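20 Nov 2023

My thumb hurts. That's the main news from the dish table today, and I'm writing this with a bag of frozen peas wrapped around my hand like some retired boxer.

So, we're on dishes now. All last week was folding cloths (never again, please) and Iwona decided we'd earned something that keeps its shape. You hold the gripper, you squeeze, the fingers close on the rim of a plate, you lift it, you put it down somewhere sensible, you let go. Then you do it again, with the plates in different places. I told Mom on the phone that I teach a robot to set out dishes and she said, "But you don't even do that at home," and I had no comeback at all.

Morning was slow going. I kept grabbing plates the way I'd grab them with my own hand, quick and a bit sideways, and Iwona kept stopping me. She's very nice about it but she does this little intake of breath! What she wants is for me to come in straight, pause a tiny bit, close, pause, lift. She says if I hurry the approach, the robot learns the hurry without learning the care that goes with it. I believe her, because we watched one of my cloth runs played back on the arm on Friday and it was so obviously ME – the same silly swoop at the end that I do when I'm pleased with myself. Afonso laughed till he had to sit down.

Big plates are the easy ones. You get one finger under the rim and one on top and they more or less come along with you. Bowls are a pain. If you take a bowl by one side it wants to swing, and then you're trying to set it down at a tilt, and your wrist does something no robot wrist is going to thank you for. Raquel's trick is to pick a lower spot than feels natural and keep the elbow up. I tried it after coffee and it helped a lot, though I think that's also where the thumb went wrong.

She and Afonso had their usual sibling squabble over whether a fumble should stay in. He thinks you throw the run away if you drop anything. Raquel says that if you fumble, fix it, and finish properly, that's the best run of the day, because the robot is going to fumble too and somebody has to have shown it what to do next. Iwona came down on Raquel's side, mostly. Keep it if the recovery is clean, bin it if you panicked. I panicked twice. Binned both.

Count at the end of the day: 1,426 good runs for dishes so far, and we need 3,044 before Hendcombe gets the set. I said that out loud in the kitchen and Uliana put a cookie in my hand without a word. She's on the remote side this month, sitting with the two control handles and driving the real arm, and she's jealous of us because we can feel the plate touch the table. She can't. She has to go by the camera views, and she says putting a bowl down is like parking a car by listening to the radio. I had a go in June, when I'd only just started, and knocked over the cup four times running, so I've got nothing but respect.

Kathleen called from Tradau around three to ask whether we could shuffle the table more. More clutter, dishes leaning on each other, things at odd angles. Fine by me! It's more fun when it looks like somebody left in the middle of lunch. A row of perfectly spaced bowls gets dull so fast, and I start doing the same move over and over, and then Iwona breathes in again.

Oh, and I worked out that I hold my breath while the fingers close. Every single time. Raquel noticed first. No wonder I'm wiped out by four o'clock. Tomorrow I'm going to try humming, and if that ends up on somebody's recording, too bad.

Couple from late morning, when I was finally starting to get the hang of it:
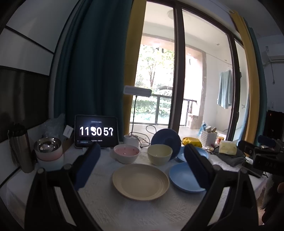
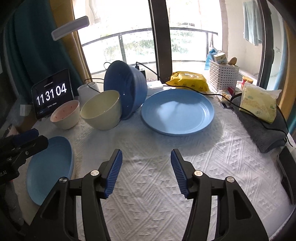 Plates and bowls on the white cloth, and the clock going on the tablet both times. I do like that clock. I looked up at it an awful lot before lunch.

Afonso's cousin asked me something at dinner and I made a bit of a mess of explaining it, so I'm putting it down properly, for next time.

Why not just write the robot a list of instructions for picking up a plate?

Because the plate is never in quite the same place, and you'd need a new list for every spot, every tilt, every bowl that happens to be in the way. With lots of runs done by people, the robot gets to see the same job from many different starts, and it can work out a move for a table it hasn't met before. It still gets plenty wrong, and when it does we go back and show it more of the part it's bad at.

Right, the peas have gone soft. Left hand tomorrow, if Iwona lets me.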